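Plikari: fichas de objetos de mesa

Este conjunto reúne 1152 fotos de objetos pequeños sobre una mesa de color crema. Las etiquetas están en español y las revisé una por una.

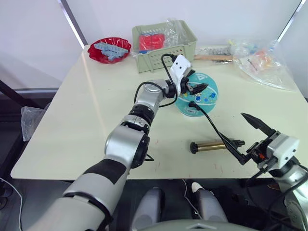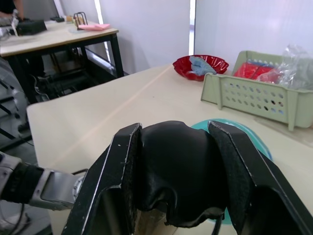
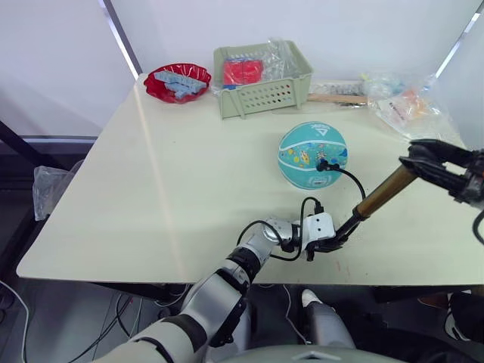 Para los nombres de recipientes seguimos la lista Covard, versión de enero, que tiene 30 clases. Un recipiente se anota por su forma y su color, y el contenido va en otro campo. Así, el cuenco rojo de borde ondulado es "cuenco", y la cesta verde pálido con agujeros redondos es "cesta". Faltan por revisar 246 etiquetas de cables.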